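Holthorpe Desk Mat Review: Seven Months In

I bought the Holthorpe mat in March to cover a worktable that had picked up more scratches than I wanted to look at. It has been in daily use since then, which seems long enough to say whether it is worth the money.

The mat comes rolled in a cardboard tube. Mine had a strong curl at both ends when I took it out. The leaflet says to lay it face down overnight with books on the corners. I did that and one corner still lifted for most of the first week. It has been flat ever since. There was a faint rubber smell for a few days, and it went away without any airing.

I use the table for paperwork, for wrapping parcels, and for small repair jobs in the evening. For writing, the surface is good. A pen on a single sheet of paper doesn't poke through, as it does on felt, and the paper stays where you put it. A mouse works fine on it. I tried it without a mouse pad for a month and have not gone back.

Cutting is a different matter. The Holthorpe is not sold as a cutting mat, and you should take the maker at its word. A light pass with a craft knife left a line that I can still find with a fingernail. If you cut a lot, put a proper cutting board on top or buy something else.

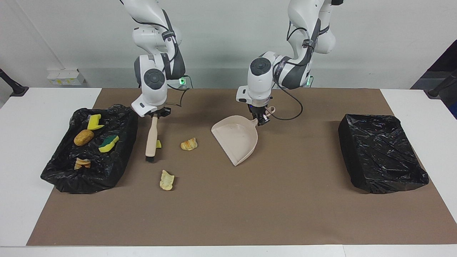
Cleaning is easy for most things. Coffee wipes off with a damp cloth. Pencil marks need a little dish soap. Ballpoint ink came off when I got to it the same day, and did not come off the one time I left it over a weekend. Super glue left a shiny spot the size of a lentil, and I have given up on it. Dust shows less than I expected.

The underside grips well on a smooth table. On my older table, which has an oiled top, the mat crept toward me when I leaned on it, and I had to pull it back every few days. A strip of shelf liner at the back fixed that.

Heat is the weak point. A mug straight from the kettle left a pale ring that took two days to fade. I would not set a soldering iron stand on it without a tile underneath.

Before this I had the Pirkness mat, which costs less and is thinner. It did the job for a year, then the edges began to split. The edges on the Holthorpe are stitched and I can't find a loose thread so far. I also borrowed a Lara mat for a couple of weeks. It is softer under the wrists and nicer for typing, but it marks if you look at it, and the largest size would not reach across my table. The Akl is closer in quality to the Holthorpe, though it only comes in one size and I found the surface too slick for paper.

I paid 60 dollars for the large size, with shipping on top. That is a lot for something that lies on a table. The Pirkness is the better buy if you only need to cover a desk for a year or so, or if you expect to ruin it with paint.

Good: lies flat after the first week, stitched edges, easy to wipe, good for writing.
Bad: marks from knives and hot mugs, price, slides on oiled wood.

Rating: 4 out of 5

I plan to turn it over when the top gets too worn. The leaflet doesn't say whether the other side is meant to be used, and the grip might be a nuisance with paper. I will update this page if I try it.

Posted October 2019
242 shares | 5 comments

Related reviews
Pirkness Desk Mat: One Year Later
Three Clamp Lamps Compared
Akl Drawer Organizer
Is a Folding Worktable Worth It?

Contact | Copyright 2019, all rights reserved | Back to top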